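Skerkano Support Portal
Ticket: Right arm gripper stalls and faults on close, dual-arm sorting cell
Product: Grorkcombe dual-arm bench cell
Status: Closed
Priority: Normal, raised to High, back to Normal
Opened by: Lesego Le Roux, Hlongwane site
Opened: 2026-07-31

Description of problem

The right gripper faults during the rubber band sort. It closes on a band, starts to lift, and then the gripper motor goes into overcurrent and the arm holds position. The left arm stops a moment later because the two are linked in the task file. The left arm has not faulted by itself at any time.

The fault clears with a reset from the keyboard. If the program is restarted right after the reset it will usually run for a while and then do the same thing again. It does not do it in the same place each time. I have had it over the wood, over the green tray, and once on the way back to home with nothing in the fingers.

No changes to the task file before this started. The gripper fingers were swapped for new Custex pads the week before.

Reply 1, Skerkano support

Thank you for the report. Please send the fault log and tell us the current limit set for the right gripper. Please also confirm whether the pads were fitted with the short screws from the pad kit or with the original screws.

Reply 2, Lesego Le Roux

Log attached. Current limit is at the default, 1,000 mA, both sides. Short screws from the kit. I took them out and checked them against the drawing. Fingers open and close by hand with the power off and I can't feel any rubbing.

The log shows 38 overcurrent events on the right gripper joint and none on the left.

Reply 3, Skerkano support

The log shows the current climbing slowly over the length of the close and not spiking at the end. That does not look like a hard stop or a finger hitting the table. It looks more like drag in the joint, or a load on the joint from outside. Please do the following with the program stopped:

1. Power down at the wall switch, not from the software.
2. Move the right arm by hand through its full reach and watch the gripper cable.
3. Check for rubber bands or pieces of band wound around the finger pivots.
4. Power up and run open/close only, with the arm at home.
5. Run open/close again with the arm fully extended.

Do not raise the current limit to get around the fault. The motor will get hot and the holding torque will drop.

Reply 4, Lesego Le Roux

Steps 1 to 3 done. No band in the pivots. I did find a thin strip of black rubber behind one pad and took it out, but it was not near anything that moves.

Step 4, no faults. Step 5, faulted on the second close.

Changing priority to High. During step 5 the arm did not hold position after the fault. It sagged onto the table and pushed the mesh basket over. My hand was not in there, but I had been reaching in to clear bands between runs with the motors live, and I am going to stop doing that. Please tell me if the sag is expected.

Reply 5, Skerkano support

The sag is not expected from a gripper fault alone. The gripper joint should go limp and the rest of the arm should stay stiff. If the whole arm sags, the motors lost torque together, and that points to the supply or the cable chain. Please keep hands out of the cell with power on until this is closed. Use the wall switch before clearing anything from the table, even if the arms look still.

Next check is the gripper cable itself. With the arm extended, is there any slack left between the last two joints?

Reply 6, Lesego Le Roux

There is slack, too much if anything. The cable makes a loop out from the right gripper toward the left arm. On the old pads I had it tied back. I must have cut the tie when I changed them and not put a new one on.

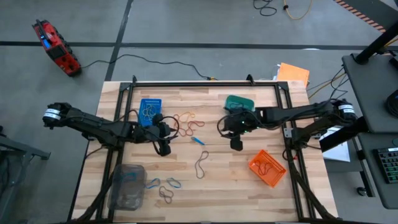

The bands are laid out the way I normally start a run, some in the open and some in the blue tray and basket. The task file wants them mixed like that. I can send the task file too if you want to see the approach heights.

I wiggled the connector at the gripper end with the motors on and my hands outside the reach of the left arm. The bus dropped out and all the joints on the right side went limp. Did it again, same result.

Reply 7, Skerkano support

No need for the task file. That is a worn connector or a broken conductor close to it. The free loop gets pulled as the arm extends, the voltage at the gripper drops, and the motor draws more to make up for it. When the contact opens fully you lose the arm.

We are sending 2 gripper cables, one for each side. Please fit both, tie the cable at the last joint with a finger's width of slack, and set the current limit back to default if it has been changed.

Reply 8, Lesego Le Roux

Both cables fitted and tied. The old right connector had one pin pushed back. Ran open/close with the arm extended, then 5 full sorts. No faults and no sag. One dropped band, but that is the new pads being slick and I will open a separate ticket for it.

I have added "wall switch off before clearing" to our startup sheet. Priority back to Normal from my side.

Reply 9, Skerkano support

Closing. Please keep the old right cable until the end of November in case our repair desk asks for it. The old left cable can be kept as a spare if it passes the same wiggle test.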